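Transfer rules, again. I said I'd leave it alone after last season and I can't, so you're getting this on a Friday with the kettle on and a bus to catch at ten to six.

The proposal, for anyone who's missed it. University hockey, our league, wants to bring back the sit-out year. Change university, you miss a full season. Train if you like, pay your subs if you like, carry the water bottles. No matches. The stated aim is "stability". The actual target, as far as I can tell from the paper that went round in November, is three or four of the smaller clubs who've complained that their best players leave after second year and turn up in a Kennedy shirt.

Fair complaint. I've been at one of those smaller clubs. It stings. You spend two years teaching a kid to take a short corner and then she flicks one past your own keeper on a wet pitch and her new team-mates pile on top of her. I remember one of those afternoons very well and I was not gracious about it.

Still a bad rule.

Start with who it catches. Not the stars, they've got options. A star who wants to move will go and play club hockey on a Saturday for a year, keep her fitness, and walk back in. Ustari have done very nicely out of exactly that, good pitch, proper coaching, lifts home. The ones it catches are the squad players. The girl whose course got closed. The lad who came home because his dad was ill. The one who just picked the wrong place at eighteen, as plenty of us did. They don't have a club on the other side of town begging for them. They have a Wednesday afternoon fixture and their mates, and the league wants to take the fixture away.

A year is a long time at that age. You get three of them, maybe four. Take one off and you've taken a third of somebody's playing life at that level for the offence of filling in a form. A professional who serves a long ban has usually done something. Bitten someone. These kids changed their address.

And the appeals. There will be appeals, the paper says so, "hardship cases to be considered on merit". Considered by whom? When? Last time we had a version of this rule the hearings sat twice a year, so if you missed the first one you'd basically served the sentence before anybody read your letter. I know of one keeper who got cleared to play in the week of the last match. It was cancelled for frost. That was her season.

Money now. The paper wants a registration system to track it all, and the figure given is £2,000 a year. For us that is a lot. That's the umpires' travel, or most of it. We lost Skeketti as kit sponsor and haven't found anyone since, there are sides sharing a set of goalkeeper's pads, and we're going to pay for a database so that we can stop people playing hockey. Read it back and tell me I'm being unreasonable.

I'll give the other side its best argument, which isn't stability, it's recruitment. Poaching, then. The quiet word in the car park. "You'd look good in our midfield, we can sort you a room." It happens. Everybody who's stood on a touchline for more than a month has heard it happen. And yes, the big clubs do it more becuase they've more to offer.

So punish that. Punish the club! Dock points. If a coach has been tapping up somebody else's player, and there are messages to prove it, and there are always messages, take points off the team and bar the coach from the bench. The player who got the messages is the one person in the business with no power at all, and she's the one this rule leaves in the stand. It's the same old habit in student sport, the grown-ups misbehave and the nineteen year old gets the ban.

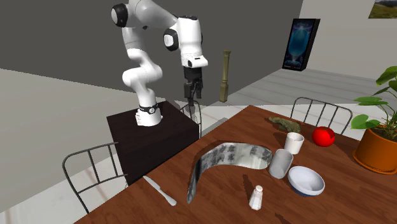 Fionnuala Nic Giolla read most of the above in draft and thinks I've gone soft. Her view is that points deductions never stick, that no league has ever had the stomach to relegate a big side over a few text messages, and that a rule which punishes the player is at least a rule that gets enforced. She'd keep the sit-out year and give everyone one free move, no questions, before they reach third year. She also says I've forgotten what it's like to be the coach left with nine players and a borrowed sweeper.

I haven't forgotten. But the one free move is interesting and I've been chewing on it all day. It would cover nearly all the cases I care about. Course closed, free move. Dad ill, free move. Wrong choice at eighteen, free move. It'd mean the sit-out year only bit on people moving twice, and there can't be many of those. I could live with it. I would grumble.

My problem is that it isn't what's on the table. What's on the table is the full thing, no free move, hearings to be arranged, and a vote by post with 30 days to get it in. 771 registered players in this league and not one of them gets a say, it's one vote per club and in most clubs that means whoever opens the envelope. I asked in our own changing room how many had heard about it. Blank looks. One of them thought I meant the bus.

That's the bit that really gets me. If you're going to tell students they can't play, ask some students. Put it on one side of A4, read it out after training, have a show of hands. Takes five minutes. You might even find they agree with the rule! Players can be harder on each other than any official. I've sat in team meetings where they wanted to drop someone for being late to a warm up. Fine. At least then it would be theirs.

There's also the simple matter of numbers. We had two sides fold mid-season the year before last. Lusteo cup had a walkover in the quarter final, an actual quarter final, one team in their kit passing to each other for 60 minutes on a paid-for pitch while the other lot were still trying to find an eleventh. A league in that state shouldn't be inventing ways to have fewer players available. I can't get past that. Every player sat out is a player not playing, and a fair few of them won't come back. They'll get a job on Wednesdays, or take up running, or discover that a warm room is nicer than left wing in February. I've watched good ones drift off after far less than a year.

People say look at the bigger sports, they all had sit-out rules, it kept things orderly. Did it? Orderly for who. A lot of those rules have been loosened since, and the arguments about them went on for years, and those were sports with lawyers and television money. We've got a WhatsApp group and a shed.

And smaller clubs, my old lot included, need to ask why people go. Sometimes it's the shirt, sure. Often it's smaller than that. Training that starts at nine at night becuase that's the only slot. No physio. A coach who shouts (sorry). I lost a very good centre half once and was furious about it for a whole winter, then she told me she'd moved because the other place had floodlights she could see under. No rule fixes that. A sit-out year just means she's in the dark with you a bit longer, cross about it.

So, what I'd like. Vote it down as written. Bring back Fionnuala's version in the spring with a proper hearing date in it, inside two weeks of the application and not when somebody's free. Write a tapping-up rule with points attached and use it once, on anybody, and see how fast the car park goes quiet. Spend the database money on pads.

If you're the one who opens the envelope at your club, please read the thing before you tick it. Then ask your second team what they think, they're the ones it'll land on. Replies to me by the usual address, I'll print the rude ones too. Bus.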